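How to Clean White Remote Controls and Find Them a Place to Live

Posted 2/7/24 by Lok-yiu Tseng
Section: Small Things at Home

White remote controls look very nice in the shop. After one year in a family they look less nice. The plastic becomes gray near the thumb, and between the buttons there is a thin line of something which I prefer not to name. I cleaned mine with a wet cloth for a long time and the result was poor, so in November I sat down and made a proper method. It needs one evening, and most of this evening is waiting.

In the second part I write about where to put the remotes afterwards. A clean remote that lies beside the frying pan will be dirty again very soon.

What you need

Isopropyl alcohol, 70 percent, a small bottle
Cotton swabs with a thin paper stick
Two soft cloths, one for wiping and one for drying
A wooden toothpick
A soft brush, for example an old toothbrush
A saucer for the batteries
A marker for writing on plastic
One basket that can hang (see the second part)

I pour the alcohol on the cloth, never on the remote. A bottle of 200 ml is enough for many cleanings. Open the window before you start, and do not work near a candle or a gas flame.

Part one: cleaning

1. Take out the batteries.
Put them in the saucer, and look which direction they had in the compartment. Usually there is a drawing inside, but on one of our old remotes (an Erkis, for the fan) the drawing is printed so small that I had to use my phone to read it. If there is white or green powder on the batteries, put on gloves and do not use these batteries again. Bring them to the collection point.

2. Shake and brush.
Hold the remote with the buttons down and knock it softly on your palm. Crumbs will come out. Then brush along the rows of buttons, first in the long direction and after that across. Do this while everything is dry. If you start with the wet cloth you will make paste from the crumbs, and the paste goes under the rubber.

3. Clean around the buttons.
Dip the cotton swab in alcohol and press it on the cloth, so that it is damp and does not drip. Go around each button one time. Change the swab when it is gray. For the corners, wrap a few threads of cotton on the toothpick. Please do not use a needle. I did it once and there is still a scratch next to the volume button.

4. Wipe the body.
Use the damp cloth for the back and the sides. Be careful with printed words and symbols. Before you wipe everything, try on one symbol that you don't use much, with light pressure. If some color comes on the cloth, stop with alcohol and continue with water and one drop of dish soap.

5. The display, if your remote has one.
Many remotes for air conditioners have a small window. It is soft plastic and scratches easily. I use only a dry cloth there, or a cloth with a little water. Alcohol can make some plastics cloudy, and this cannot be repaired.

6. Metal contacts.
Where the batteries touch, wipe with a dry swab first. If the metal is dull, use a swab with alcohol and turn it slowly. Some remotes also have contacts on the outside of the body. They need the same treatment, but very lightly.

7. Wait.
Leave the remotes open on a clean surface for half an hour. A white table is good for this work, you will see every crumb that falls. Then put the batteries back and close the cover. Test each remote with its machine before you put away your things.

About yellow plastic

My sister-in-law asked if this method also removes the yellow color of old white plastic. It does not. The yellow is in the plastic itself and comes from light and age. There are recipes with peroxide on the internet, but I have not tried them and I can't recommend them.

Mark them before you forget

If you have two white remotes, they will be exchanged by mistake, especially in the evening. Write one short word on the back of each, inside the battery cover if you want that it stays pretty. I write the room, not the machine. "Bedroom" is easier for guests than a model number such as 141-B. Let the ink dry for some minutes before you touch it.

Part two: a hanging basket

We tried first a drawer, and the remotes went under the papers. Then we tried a box on the table, a Puder, with a lid. It was a pretty box, and people put other things on the lid. A basket on the wall works better in our home, as it has no lid and you can see what is inside.

Choose a basket with slots. Dust and crumbs fall through, and the remote can stand upright without disappearing. Metal is heavier than plastic but it does not bend when somebody pulls on it.

Hang it on a horizontal bar if you have one. With a bar you don't need to drill, and you can move the basket to the side when you want. If your wall has wallpaper, a bar is also kinder to the paper than adhesive hooks. I pulled off one hook from my Luo wallpaper and with it came half of a flower. I still have 131 cm of the same roll for repairs, but the joint is always visible if you know where to look.

Height: the top of the basket should be where your hand comes when you sit. Ours was first too high, and the children threw the remotes in from below, with the result that you can imagine.

Weight: shake the basket after hanging. If it moves on the bar, put a small piece of rubber between the hook and the bar.

Other things will also come in the basket. We have a rule that light things are allowed, for example a bag of chips, and heavy things are not. An open bag should be closed with a clip, otherwise you will soon be at step 2 again.

How often

The full cleaning I do two times per year. Between, I wipe the remotes with a dry cloth when I change the batteries. When somebody in the home has a cold, I do steps 3 and 4 the same day.

A question from the comments on my last page: can you use the wet wipes from the package? For the body, yes, if they are not too wet. Press them out first. My Nument lamp remote got water under the buttons from such a wipe and it needed two days until the "on" button worked again.

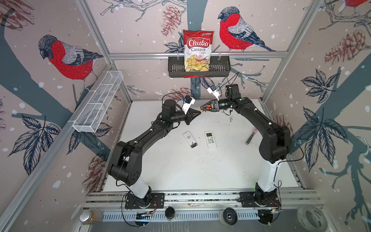 Two white remotes on the white table, and the black slotted basket on its bar with a bag of Chuba cassava chips.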